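Learning the Triple Jump at Thirty-Four

I had not been on a track since high school when I signed up for the adult field events group in Jultemdale. I ran the 200 back then, badly, and never touched the sand pit. The group's website said beginners were welcome, and the fee for the season was low enough that I figured I could quit after two weeks.
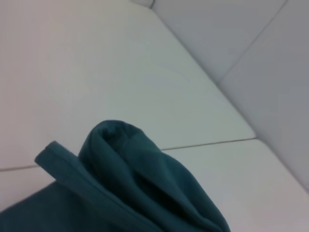 By Lucienne Aubert
May 31, 2022
Print | E-mail

The first month was all hopping. Our coach, Tessier, had us hop on one leg for 30 meters, walk back, and do the other leg. Then we did bounding, then hopping again. My left leg was fine. My right leg is the one I take off from, and it turned out to be much weaker, so I got extra sets on that side.

The hard part for me is the middle phase. The hop is easy to understand and the jump at the end is just a long jump, but the step in between kept coming out tiny. I would land the hop too heavy, sink down, and then sort of fall into the sand. Tessier told me to make the hop shorter and lower. I didn't like that idea, but I tried it and the step got longer right away.

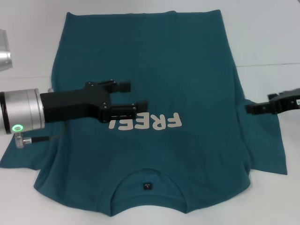 We also worked on the run-up. I started with six strides and now I use ten. I put a piece of tape beside the runway and begin with my left foot every time. If there is a headwind I move up half a shoe – more than that and I end up over the board.

My first meet was in Zavholm. I fouled twice and got one fair jump, 8.41 meters, good for second to last. The woman behind me had a sore hamstring and passed her last two attempts. I was still happy with it, mainly because I had a mark in the results.

Since then I have added some weights, mostly split squats and calf raises, and I skip the hopping drills if my shins hurt. Shoes made a difference too. I was using old sprint spikes and my heel was bruised for most of the spring.

The next meet is in Trirommont in July. I want to get past nine meters there, and I want three fair jumps. I still haven't decided whether to enter the 200 as well – it comes right after the triple jump on the schedule, and I will probably leave it alone.

Print | E-mail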